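Capítulo 2
Caldos y fondos

Un fondo es un líquido obtenido al cocer lentamente huesos, verduras y hierbas en agua. Sirve de base para sopas, salsas, guisos y arroces. Un caldo se prepara de forma parecida, pero con más carne y menos hueso, y suele llegar a la mesa sazonado. El fondo, en cambio, se deja sin sal hasta el momento de usarlo.

Este capítulo trata cuatro preparaciones: el fondo blanco, el fondo oscuro, el fumet y el caldo de verduras. Las recetas siguen el método que Adaeze Abubakar enseñó en la escuela Pekura, con las proporciones revisadas por Ilari Kiiskinen para cocinas domésticas.

2.1 El agua y la temperatura

Se parte siempre de agua fría. Las proteínas solubles salen poco a poco y suben a la superficie en forma de espuma, que se retira con una espumadera durante la primera media hora. Si se empieza con agua hirviendo, parte de esa espuma se deshace en el líquido y el fondo queda turbio.

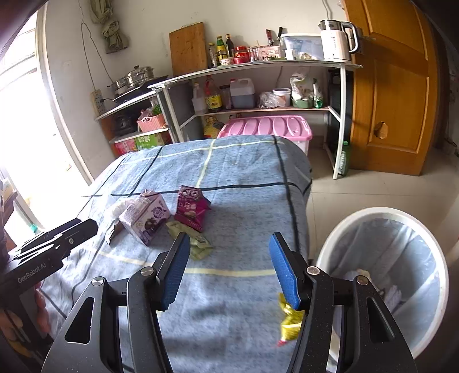
Una vez espumado, el fuego se baja hasta que apenas asomen unas burbujas. No debe hervir con fuerza en ningún momento. Tampoco conviene remover -- el movimiento rompe las verduras y enturbia el resultado. Si el nivel baja por debajo de los huesos, se añade un poco de agua fría.

2.2 Tiempos de cocción

El fumet necesita menos de media hora; pasado ese tiempo, las espinas empiezan a amargar. El caldo de verduras está listo en cuarenta y cinco minutos. Un fondo blanco de ave pide unas tres horas y uno oscuro de ternera, entre seis y ocho.

Al terminar se cuela sin apretar los sólidos, se enfría deprisa en un baño de agua con hielo -- nunca en la olla tapada -- y se guarda en la nevera. La grasa se solidifica arriba y se retira con una cuchara. La receta del fondo blanco está en el apartado 2.3.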